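Zeneo basin mixer — fitting and first use

Section 3. Connecting up and testing

Read all of this before you start. Model 949 only. The Riviere version has a different waste, see its own sheet.

Before you begin
Water off at the stopcock. Open the old tap and let it run dry. Bucket under the trap, towel on the floor. Clear out the cupboard, you need the elbow room.

1. Screw both flexible tails into the tap body. Hand tight, then a small nip with the spanner. No more.

2. Seat the rubber ring in the groove under the base. Feed the tails down through the hole.

3. From below: horseshoe washer, metal plate, nut. Get someone to hold the spout straight while you tighten.

4. Connect the tails to the supply. Hot on the left, cold on the right. Check twice.

CAUTION — do not use PTFE tape on the tails. They have there own washers and tape stops them sealing.

5. Fit the waste. Thin bead of silicone under the flange, press down, tighten the back nut from below. Wipe off the extra straight away.

6. Refit the trap. Leave the silicone for about 3 hours before you run any water into the basin.
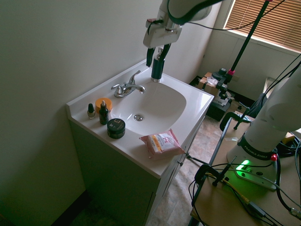

Single-lever tap at the back of the basin, round stopper in the bowl.

7. Lever closed. Open the stopcock slowly. Look at every joint with a torch, then feel round each one with dry tissue. Any damp — water off, undo, check the washer, start that joint again.

8. Unscrew the aerator from the spout. Run the tap for 2 minutes to clear grit, hot then cold. Put the aerator back.

9. Close the stopper, half fill the basin, let it go. Check the trap while it drains.

Note: coughing and spitting at first is air in the pipe. Normal. Should stop by itself.

Note: weak flow on one side only? Usually a kinked tail. Look there before you ring us.

Cleaning
Warm water, drop of washing-up liquid, soft cloth. No bleach, no limescale remover on the chrome, no scouring pads. Rinse off soap and toothpaste before they dry on. Clamum cream cleaner is fine on the basin but keep it off the tap.

Spare washers and cartriges: order from Fasico, quote the model number on the box lid.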